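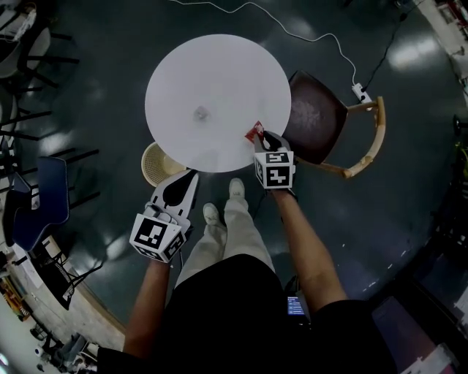 共用ラウンジの待機電力は、建物全体の電気使用量を左右するほど大きいのか。

単独では小さい。ただし夜間の使用量に限ると無視できない割合を占めており、本報告ではその内訳と削減の余地を扱う。

1. 目的

本調査は、学生会館Sotenの一階ラウンジにおける夜間の電力使用を機器別に把握し、運用の変更だけで削減できる量を見積もることを目的とする。設備の更新は対象外とした。照明のLED化や空調機の交換は費用の試算が別に必要であり、授業期間内に結果を出せないためである。

2. 対象と方法

ラウンジには飲料の自動販売機、給湯器、複合機、無線アクセスポイント、案内用ディスプレイが常設されている。これに利用者が持ち込む充電器類が加わる。測定対象はコンセントに接続された16口とし、プラグ型の電力計Ultbridgeを各口に挿入して一分ごとの有効電力を記録した。

分電盤側ではクランプ式の電流計Meineckeを用い、コンセント系統の合計値を同時に記録した。両者を比較し、個別測定の合計と系統全体の値の差を未測定分として扱った。力率の影響を避けるため、電流値のみから算出した電力は参考値にとどめた。

測定期間は11月の二週間である。夜間は閉館時刻の22時から翌朝7時までと定義した。停電点検が行われた一晩分は集計から除いた。

3. 結果

夜間のコンセント系統の平均電力は約900Wであった。このうち最大の項目は自動販売機で、庫内の冷却と加温が断続的に動作するため、値は時刻によって大きく変動した。次に大きいのは給湯器の保温であり、平均80Wを記録した。複合機はスリープ状態に移行していれば数Wにとどまるが、移行に失敗した夜が二回あり、その場合は朝まで高い値が続いた。

持ち込み機器の充電器は、機器を外した状態ではほぼ測定下限以下であった。「充電器を抜けば節電になる」という掲示がラウンジ内に以前からあるが、今回の結果からはその効果をほとんど確認できない。

個別測定の合計と系統全体の値には差が残った。天井裏の換気扇の制御盤が同じ系統から給電されている可能性があるが、配線図が古く、特定には至らなかった。

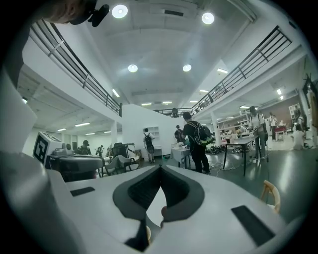
4. 考察

4.1 給湯器の保温停止

給湯器は閉館後に使用されないため、タイマーによる停止が可能である。停止した場合、夜間9時間の保温分は0.72kWhとなる。ただし朝の再加熱に要する電力を差し引く必要があり、正味の削減量はこの値を下回る。再加熱分は水温と残水量に依存し、今回は測定していない。

4.2 複合機の設定

スリープへの移行失敗は、いずれも印刷ジョブが待機列に残った夜に発生していた。管理ソフトMokariには、一定時刻にジョブを消去する設定項目がある。これを有効にすれば再発は防げると考えられるが、利用者が翌朝に出力を受け取る運用と衝突するため、事前の周知が必要である。

4.3 自動販売機

最大の項目でありながら、設置業者の所有物であるため会館側で設定を変更できない。夜間の加温を弱める節電モードの有無を業者に問い合わせたが、報告書の提出時点で回答は得られていない。

5. 誤差について

Ultbridgeの分解能は0.1Wであり、2W未満の機器では相対誤差が大きくなる。案内用ディスプレイの待機時の値はこの範囲に入るため、本文中では個別の数値を示さなかった。大電力側では、1台で校正用の電熱器2,000Wを測定し、表示値のずれが1%以内であることを確認した。残りの電力計についてはこの確認を行っていない。

6. 今後の課題

給湯器の再加熱電力の測定、換気扇制御盤の給電系統の確認、および冬季休業中の測定が残っている。休業中は閉館が終日となるため、自動販売機の動作を利用の影響なしに観察できる。測定データの様式は今回と同じとし、除外した夜の記録も欠測の印を付けて保存する。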